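제4장 중앙처리장치의 취급과 장착

학습 목표
중앙처리장치(CPU)의 겉 구조를 구분하고 각 부분의 이름을 말할 수 있다.
부품을 잡는 위치와 잡아서는 안 되는 위치를 설명할 수 있다.
실습용 받침판에서 장착 순서를 연습할 수 있다.

컴퓨터 조립에서 중앙처리장치의 장착은 시간이 오래 걸리는 작업이 아니다. 숙련된 작업자는 90초 안에 끝낸다. 그러나 조립 실습에서 생기는 부품 손상의 상당수가 이 짧은 작업에서 나온다. 접점이 오염되거나, 방향이 어긋난 채 눌리거나, 소켓 위에서 부품을 떨어뜨리는 경우가 대표적이다. 이 장에서는 실제 메인보드를 다루기 전에 부품을 집고, 옮기고, 내려놓는 동작을 따로 떼어 익힌다.

중앙처리장치는 크게 기판과 방열 덮개로 나뉜다. 기판은 얇은 판 모양이며, 아랫면에 소켓과 전기적으로 연결되는 접점이나 핀이 있다. 방열 덮개는 기판 윗면에 붙은 금속판으로, 안쪽 반도체 칩을 보호하고 열을 냉각 장치로 전달한다. 부품을 들 때는 기판의 마주 보는 두 옆면을 잡는다. 아랫면에는 손가락이나 공구가 닿지 않게 한다.
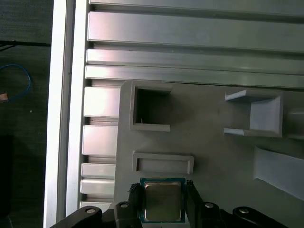 그림 4-1 양 옆면을 잡은 중앙처리장치와 회색 실습용 받침판

방열 덮개에는 얼룩이 남기 쉽다. 옅은 얼룩은 장착에 지장을 주지 않지만, 열전도 물질을 바르기 전에는 보풀이 없는 천으로 닦아 낸다. 소켓 주변의 먼지와 가는 섬유도 장착 전에 제거한다. 입으로 불면 침이 튈 수 있으므로 송풍기를 쓴다.

이 장의 실습은 세 단계로 이루어진다. 첫째 단계에서는 부품을 집어 받침판 위로 옮긴다. 둘째 단계에서는 방향 표시를 확인하고 지정된 자리에 수평으로 내려놓는다. 셋째 단계에서는 부품을 다시 들어 보관함에 넣는다. 각 단계를 15회씩 반복하고, 떨어뜨리거나 기울어진 횟수를 실습 일지에 적는다. 부품을 위에서 누르는 동작은 4.3절에서 다룬다.

실습을 시작하기 전에 정전기 방지 손목띠의 접지를 확인한다. 부품을 잠시 내려놓을 때는 정전기 방지 매트나 전용 보관함을 사용한다. 고정 장치의 구조는 소켓 규격마다 다르므로 해당 제품의 설명서를 함께 읽는다.

생각해 보기
기판의 네 모서리 가운데 한 곳에만 방향 표시가 있는 까닭은 무엇인가?
부품을 기울여 내려놓으면 접점의 어느 부분에 힘이 먼저 가해지는가?

4.1 기판과 접점의 구조

중앙처리장치와 소켓의 연결 방식은 핀이 놓인 위치에 따라 구분한다. 핀이 부품 쪽에 있는 방식을 PGA, 소켓 쪽에 있는 방식을 LGA라고 한다. LGA 방식에서는 부품 아랫면에 평평한 접점이 배열되어 있다.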